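House rules for the arm, revised

February 21, 2025

I promised in December that I would write up our rules for working around the arm, and then I did what I always do, which is put the kettle on and find something else to write about. But three people have asked since then (one of them twice, with a slightly wounded tone the second time), so I've finally sat down with the notebook and a large mug of tea, and we shall see how far I get.

For anyone new, I spend my working days at Traltik, where we teach arms to pick up ordinary things and put them where they're wanted. I came to it sideways, from years of looking after packing machinery, and I think that is why I care so much about the dull end of it. In a packing hall the rules were on the wall before you were through the door. When I started here there was one sheet, written by somebody who had since left, and it said to be careful and to wear closed shoes. I still like the bit about the shoes.

So we wrote our own. The first version had 40 rules in it and I was terribly proud of it. Siobhán Hennessy, who has forgotten more about machine safety than I'm ever likely to learn, read it through over her lunch and asked me which of them I had kept that morning. I went rather pink. There were lovely rules in there about filling in forms in a certain colour of ink, and I hadn't picked up a pen all day. We cut it down that same afternoon, and we've been fiddling with it ever since.

The one I'd save from a fire is this: hands stay off the table while the arm has power to its motors. It doesn't matter if the arm is standing still. An arm that's standing still may simply be waiting for its next instruction, and you can't tell by looking at it whether it's waiting or finished. If an apple rolls over, it rolls over. You stop the run, you check the light, you say "stopped" out loud, and then you put the apple back. People feel very silly saying it out loud for the first week or so and then they don't notice they're doing it, and I've caught myself saying it at home to the food mixer.

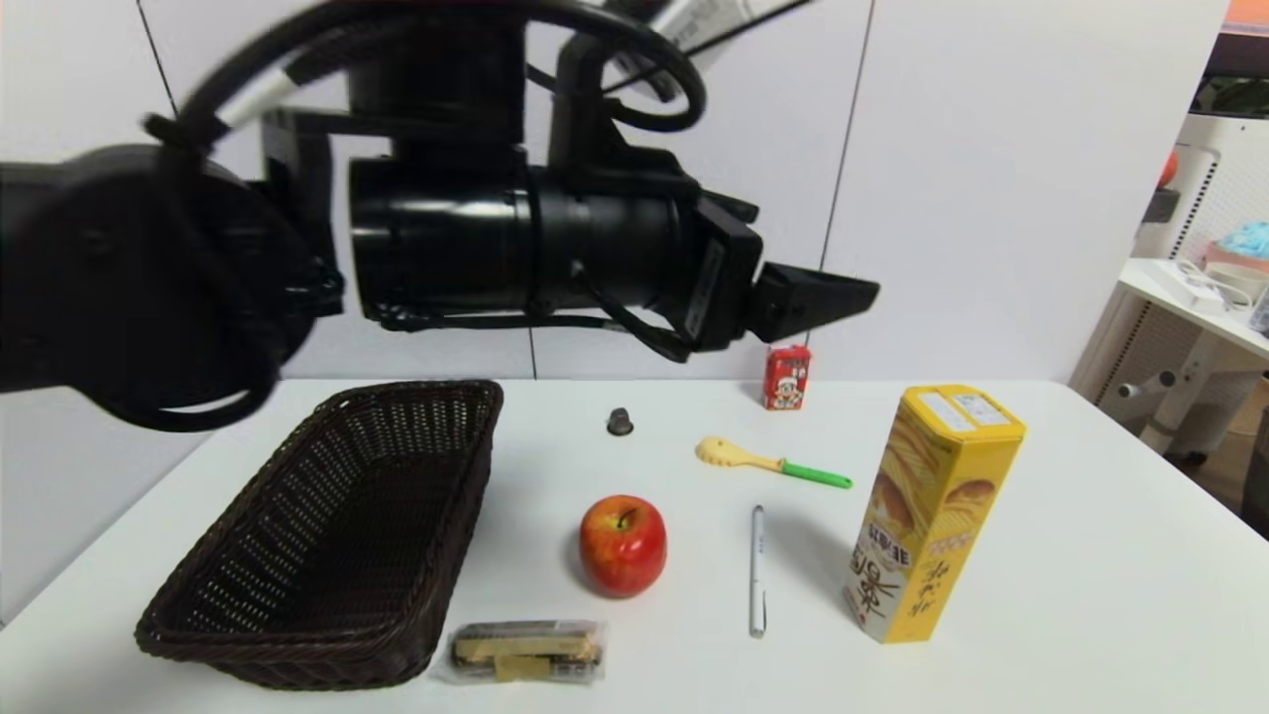

The second one is about who has the stop button, and the answer is one named person, who has it within reach and isn't doing anything else. No typing up notes, no peeling an orange. We used to share it between whoever was nearest, and I'm afraid "whoever was nearest" turned out to mean that each of us thought it was the other. Now the name goes at the top of the run sheet and if that person wants to go for a cup of tea, the arm has a rest as well. I do recommend this to anyone with a small team. It costs you a few minutes and it makes for a much calmer room.

Then there's the business of what goes on the table. I had quite a long and friendly argument over this with a reader who works with a Ciluseck arm up at Huvum, and who feels you should stick to foam blocks until everything is perfect. I do see the point, and for a first day with a new gripper I'd agree. But people don't keep foam blocks in their kitchens, and sooner or later you want fruit and cartons and tins and pens, all the awkward bits and bobs. Our rule is that nothing goes out that would hurt someone if it were dropped or squeezed hard. So no glass, no blades, no spray cans, nothing with a loose battery, and food is for the arm only and never gets eaten afterwards. (Yes, somebody did. No, I won't say who.) We keep a list of everything that's allowed, and it stands at 121 items as of this week, which pleases me more than it should.

Cables get a rule to themselves. Before the first run of the day, somebody moves the arm slowly through its whole reach and does nothing but watch the cables – not the gripper, which is what your eye wants to follow. You're looking for anything that pulls tight at the far end of a stretch, or sags low enough to catch on something. It's a boring five minutes. I rather enjoy it, but then I also enjoy descaling the kettle.

Speed is the one we still haven't settled. We run any new task slowly to begin with, and it stays slow until it's gone through 93 clean runs, a number that came out of a long meeting with not enough biscuits and has no science behind it that I could defend. Hegarty, the firm who come in to look us over, would like us to write down our reasoning, and quite right too. I've been collecting our near misses and stoppages to see if they bunch up early on, and I have 206 entries so far, most of them very small things such as a packet sliding off a corner. If there's a better number hiding in there I'll change the rule and tell you all.

As for standards, do read the proper ones that apply to your kit and to your country, and do get someone who knows them to look at your actual room. House rules sit on top of all that and they don't replace it. Ours are taped up by the door at eye level (my eye level, so Siobhán has to stoop) and we read them through together on the first working morning of each month, which takes less time than you'd think.

I haven't got to the bit about visitors, and my tea's gone cold, so that will have to be another post. If you have a rule for visitors that works, and that doesn't make them feel like naughty children, please leave it in the comments, I'd love to pinch it.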